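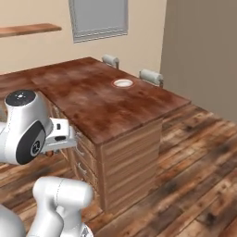 October, notebook, simulation bench. Started 9.20.

Working on the house rules for simulated drawer tasks before anyone adds more scenes. We have let each person set things up their own way and the results can't be compared any more. Houda Ouali has asked for one page she can hand to new people. This is the long version, to be cut down later.

Test case is the desk scene: arm, desk with the drawer pedestal, small round white object on the desktop, two chairs on the far side. Task is "open upper drawer". The object on top plays no part in the task but it stays in.

Rules as they stand this morning:

Start pose. The arm starts clear of the furniture, with a gap we can measure, and the gap goes in the log. Last month two of the Woloveck runs began with the finger already overlapping the handle mesh. The solver pushed them apart on the first step, the drawer jumped, and the script marked it as a success. Those runs are withdrawn. I have left them in the old folder with a note and they should not be copied anywhere.

Contact. A drawer counts as open only if the fingers touched the handle during the run. Pulling on the side of the drawer front, or dragging it open with the wrist, is logged as "other contact" and scored as a fail. Benjelloun's group count it as a pass. I can see the argument, but on real furniture it scrapes the front, and we did agree that the simulated rules should match the bench rules where they can.

Limits. Joint speed and force limits are the same as on the bench arm. Nobody raises them to get a run through. If a task can't be done inside the limits it goes on the list as not done. I found one config with the force limit at 47 N and no comment beside it. Put it back to the bench value and asked on the channel who needed it. No reply yet.

Things not in the task. Anything on the desktop must end where it began, within 17 mm. Same for the chairs. The 17 came from looking at how far small items drift on their own while settling, plus a margin. It may be too generous for light things. To revisit.

Seeds. Write down the seed. If the seed isn't in the log the run doesn't exist.

10.45 — Ran the desk scene under the new rules, seed 761. Planner was happy with the approach. Watched the path on the second go with the collision shapes switched on and the arm's elbow link has a coarser shape than I thought, a fat capsule that sticks out past the visible shell. Good for safety, bad for getting in low beside a pedestal. Not changing it today. Added a line to the rules: collision shapes are reviewed once per furniture set, by someone who didn't build the set, and the review is signed.

11.30 — Call with Huvemard about the shared scenes. They want floor and wall textures varied in every run. Fine by me, provided handle size and drawer friction are varied separately and logged separately. When everything changes at once we can't say what broke. They agreed to two sets, one for looks and one for physics, and a third mixed set only after both have been run. Need that in writing from them.

Disagreement still open: whether a person has to watch the replay of each pass. I say yes for the first batch of any new scene, then a sample. Houda says yes for all of them until the scoring script has been checked by hand. It is around two hours of watching per batch at normal speed. I'm inclined to give way on this one given the Woloveck runs.

14.10 — Wrote the emergency stop rule, which I had skipped on the grounds that it's a simulation. Jokholm's people pointed out that the same script gets pointed at the real arm with one flag changed. So: the stop handler must be loaded and tested in simulation as well, and the script refuses to start without it. Tested by pulling it out of the config. Script started anyway. The check was reading the default file instead of the local one. Fixed, tested again, refuses now.

To do
Cut all this to one page for Houda.
Ask again about the 47 N config.
Lower drawer, same rules, same seed.
Move the handle friction value out of the scene file and into the physics set.
Chase Huvemard for the two-set wording.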